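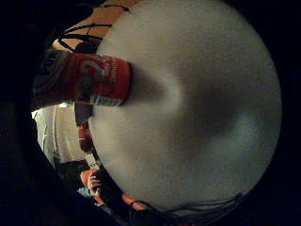

Fotgate Working Papers in Book Distribution
February – by the Nugroho Supply Group

Home Issues Authors Submit Contact

4.2 Return rates and order size in short-run titles

Figure 3. Red can with its circular end against an off-white surface.

Orders from independent bookstores were compared with orders from the Dollmont wholesale channel over one selling season. The sample holds 441 titles, all printed in short runs and all shipped from the Prarkville warehouse. Titles sold only as e-books were left out, as were titles with no recorded return window.

For each title we logged the first order, any reorders, and the number of copies sent back within 90 days of invoice. A title was treated as closed when no copies had moved in either direction for two full billing cycles. Reorders placed after a title closed were entered as new orders and do not count toward the return rate.

Stores that placed a small first order and then reordered sent back fewer copies per title than stores that placed one large order. The gap held in both channels but was wider for independent stores. Discount terms were the same for both groups, so price alone does not account for it. We did not test the effect of in-store events – the records on these were too uneven to use.

Cartons from the wholesale channel were often split between several stores before delivery. When this happened, a return could not always be matched to the store that sold the title. We kept a split carton in the sample only if 85 percent or more of its copies could be traced by invoice number. The rest were dropped from the store-level tables but kept in the channel totals, and for that reason the two sets of totals do not agree.

Damaged copies were counted apart from unsold copies. Both kinds lower the publisher's net receipts, but only unsold copies say anything about how well the first order matched demand. Section 4.3 repeats the comparison by trim size and binding.

Contact the series office | Copyright Fotgate Working Papers | Back to top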